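About Padeck

Padeck is a small company that teaches robot arms to work in ordinary kitchens. We were founded by Thiện Ninh and Olaia Quintana, who met at the Requena workshop and began with two arms and a rented room.

Many visitors ask us about the Drorier fault, so we prefer to tell it on our own page. In October, during a trial for our customer Ferkeson, one arm did not stop when its gripper touched the counter. It continued to press down for four seconds, until Olaia pushed the stop button. No person was hurt, but a finger plate was bent and the trial was closed.

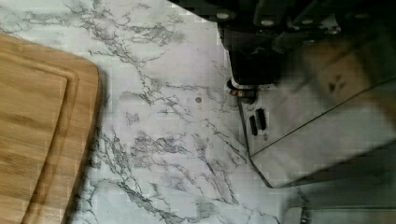 Gripper close to the counter, beside a cutting board.

We searched for the reason for many weeks. The force limit was written correctly, but after a restart the Drorier controller loaded an older value - and our checklist did not ask anyone to read it again. We have repeated the restart 96 times since then, with the new software, and the correct limit was loaded each time.

Today every work session starts with the same check at the same kitchen counter. The operator reads the force limit aloud, a second person confirms it, and only then the arm may move.

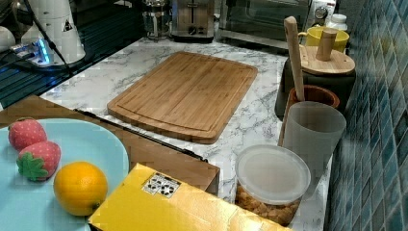 The test counter with cutting board, toy strawberries and kitchen appliances.

Flat and hard objects are still the most difficult for us. With a cutting board the gripper must go very low, and a small error in height becomes a strong push.
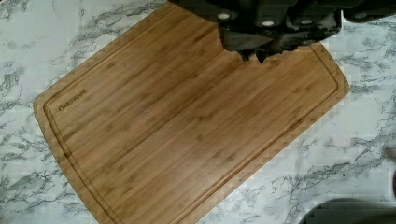

Report a safety problem

If you use our software and your arm moves in a way you did not expect, please press stop first and write to us after. Thiện answers these messages himself.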